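June, bench notes, drinkware

Started on the second run of the hockey puck coasters and the puck-bottom pint glasses. The first run for Plemeck sold fine but three customers wrote in that the glass rocked on a flat table. Marcela Pešek pulled the returns and checked them against the surface plate. The pucks were the problem. They come from Sturska as practice seconds and the faces aren't parallel.

Facing them on the small lathe now. Rubber grabs if the tool is dull, so I'm using the polished aluminum insert and going slow. Froze 11 overnight to see if that cuts cleaner. It does, but they sweat as they warm up and the adhesive won't take until they've dried on the rack. Not worth it for the whole batch. Back to room temperature pucks and a fresh edge.

Adhesive: the clear two-part still beats the gel. Left one glued glass in hot soapy water from lunch until 4:30 and it held. The gel one let go at the rim — same as last time.

Engraving: Thorlacius wants team names on the side of the glass, not the base. Longest name on their list is 19 letters with spaces. It fits on one line if I drop the type one size. Two lines looked crowded next to the crossed sticks.
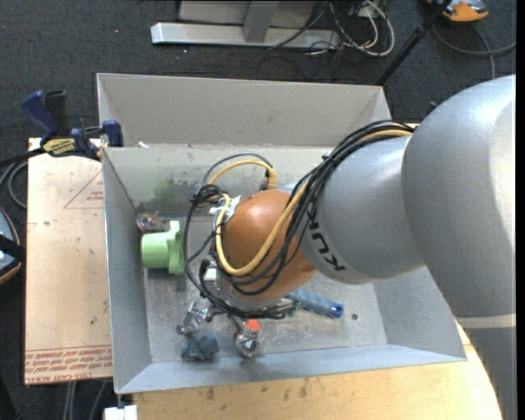 Order from Lultport is 200 glasses, boxed singly. The old box is too tight once the puck is on, and the corner inserts press on the rim. Marcela is asking for a sample one size up. Until it gets here I'm wrapping the finished ones in tissue and standing them on the top shelf, puck down.

Still to do: face the next 18 pucks, reorder mixing tips, find out if Thorlacius wants the crossed sticks on both sides. Lathe chuck key goes back in the drawer, please.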